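Farahani Facilities Forum
Catering and Shared Areas
Thread: Trays left on tables in the second-floor refectory

Sioned_Nicholas (moderator)
18 July 2023
Members are reminded that white plastic trays are to be returned to the rack by the serving hatch after use. The refectory holds 361 trays, and on several mornings in the past month no more than 40 were on the rack when service began. Comments on the proposed marked return points are invited below.

K.Rowbotham
I would question the need for return points. The rack is within easy reach of every table, and the Hulberg building manages with a single rack for a larger number of diners. A notice at the door would serve the same purpose at less expense.

pestus_stores
With respect, the Hulberg rack stands beside the exit, whereas ours requires diners to walk back against the queue. I support return points, provided that they are kept off the grey tables, where trays are already being stacked.
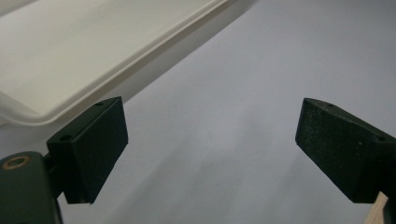 What should be done with food left on a tray before it is returned?

Food waste should be scraped into the green-lidded bin next to the hatch, and the tray then placed on the rack face up.

K.Rowbotham
That is helpful, although the guidance issued in March asked for trays to be placed face down. Could the moderator confirm which is correct?

Sioned_Nicholas (moderator)
Face up is correct. The March guidance applied to the old wire rack — it was withdrawn when the new one was fitted. I shall ask for the printed copies to be taken down.

zundovico_desk
Our office would prefer that trays were not carried upstairs at all. We returned nine last week from one meeting room.

K.Rowbotham
I do not agree. Staff covering the telephones cannot always leave their desks to eat. A small shelf on each landing would be reasonable.

Sioned_Nicholas (moderator)
Landings must be kept clear under the fire policy. The question of meals at desks will be put to the catering manager, and the reply will be posted in this thread.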